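Nuvmont team passes 145 practice runs on its simulated arm

I got to spend a morning with the folks at Nuvmont last month, and I came home with a head full of robot talk and a sore shoulder (more on the shoulder in a second). They're building up a pile of demonstrations for a learning system they call Reltudum, and they've just gone past 145 good ones. The goal for this round is 362, so there's a way to go, but everybody seemed pretty cheerful about it!

The whole job happens in simulation for now. Somebody sits down with a hand controller, steers a virtual arm over a virtual surface, and goes after whatever the task card says. Pick this up, put it in the tray, back off. Every move gets saved along with the view from the wrist, and later Reltudum studies the lot and tries to work out how to do it alone.
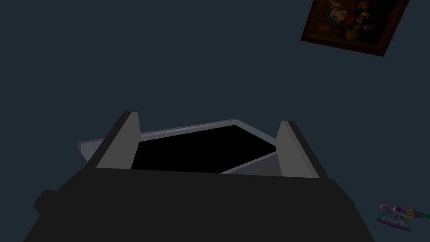 Güven Duman runs the sessions, and he let me have a go. I figured a person who grew up on video games would be fine. I was not fine! My first try sent the arm sailing right past the tray, and on the second I squeezed the trigger way too early and closed the fingers on nothing at all. By the fourth I'd hunched up so badly that my shoulder started complaining. Güven says most newcomers need 10 tries or so before they stop fighting the controller, which made me feel a little better.

What surprised me was how fussy they are about which runs to keep. A slow one is fine. A wobbly one is fine too, as long as the person recovers. What gets tossed is anything where the operator stops halfway to think, since the system could pick up the habit of just hanging there. Anything over 60 seconds goes in the bin as well. (Mine went in the bin. Both of the ones I finished.)

They also shuffle the layout between runs, so things get moved and turned and the tray ends up in a new spot. Güven told me an early batch skipped that step and the arm learned to reach for one single place no matter what was there, and they had to start over. He can laugh about it now, kind of.

The next stretch of recording starts in December, with a couple of extra operators coming over from Nemotel to help out in the afternoons. After that the plan is to train a first version and see how it does on layouts it hasn't met before. I've asked to come back for that, and I've promised to keep my hands off the controller.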